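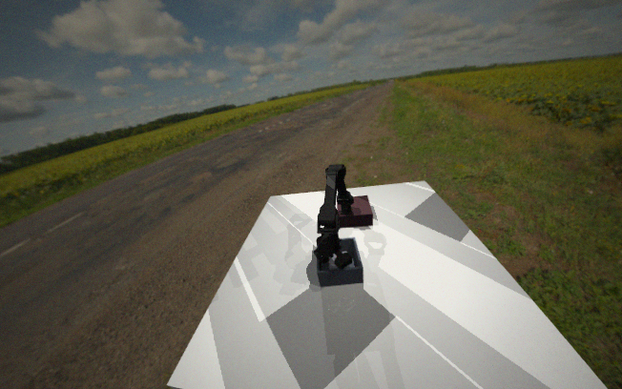
The arm of the Noline cell with its gripper pointing down, the open bin and the maroon box.

How a Robot Cell Is Set Up
Written by Sawsan Bataineh for the Skornness Young Engineers pages. Reading level: ages 9 to 12.

A robot cell is a robot arm plus everything the arm needs for one job. The Noline cell is a computer model. Its arm, table and parts are made of numbers, and a program works out how they move. A model still has to be set up and looked after, and the steps are much the same as for a metal one.

Step 1: Fix the base
The base is the part of the arm that stays put. All other distances are measured from it. If the base is entered 20 millimeters too far to the left, the gripper will miss every object by 20 millimeters, always in the same direction. A mistake that repeats like this is called an offset. It is easy to repair: change one number and run the job again.

Step 2: Set the joints
A joint is a place where the arm can bend or turn, like your elbow. Each joint has a zero position and two limits. The limits stop the arm from folding into itself or into the table. Ayman Sleiman, who keeps the settings file for Noline, moves one joint at a time to both of its limits and writes down the angles. One joint on this arm may turn 145 degrees and no further.

Step 3: Place the objects
Bins and boxes are given a position and a size. They are also given a weight and a friction value, which says how easily they slide. With friction set to zero, a box would glide off the table at the first touch.

Step 4: Check the fit
Putting a peg into a hole is a standard test for an arm. The peg must be a little thinner than the hole, and the space left over is called the clearance. A small clearance makes the test harder.

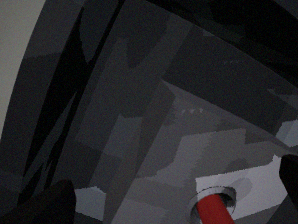

Clearance works only when the peg and the hole line up. Two things can be wrong: the peg can be off to one side, or it can be tilted. To check for both, look at the rim from close by. The red peg has its end inside the pale ring, and the ring gives the eye an edge to compare it with. A gap that is wider on one side means the position needs correcting. For tilt, the program compares the direction of the peg with the direction of the hole and reports the difference as an angle.

Step 5: Run it many times
One good run does not prove much. The Noline job is repeated 800 times with small changes in where the objects start. The program keeps a log, which is a list of what happened in each run. Ayman reads the failed runs first and sorts them by cause.

Looking after the cell
Model joints do not wear out, but settings get changed and forgotten. In March a friction value was altered for a trial and left that way. The gripper began dropping parts, and the old value had to be found in a saved copy of the file. Now a copy is saved before every change.

Words to know
Offset: an error of the same size and direction each time.
Clearance: the space between a peg and its hole.
Log: a record of each run.

Page last checked 24 September 2020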